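Sourdough crumpets, finally!

10 March 2018

I have wanted to make crumpets since October, when Brahim El Fassi brought a tin of them to the Howells street party and I ate far too many (no regrets). He gave me the recipe on the back of a receipt – 400 grams of starter, a bit of sugar, salt, bicarb – and I promptly lost it for months.

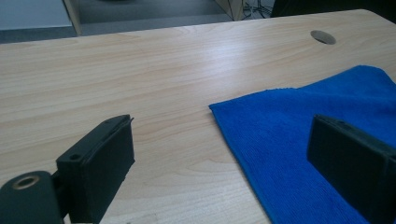 Crumpets want a low flame and plenty of patience. My first batch had no holes at all, and the second stuck to the rings so badly I had to soak them overnight. I typed up my notes this morning at a light wooden desk with a plate of batch three beside me, butter running everywhere, and they were glorious! Holes right to the top.

Grease the rings more than you think you should. Next up is a rye version, if the Lovel market still has that lovely dark flour.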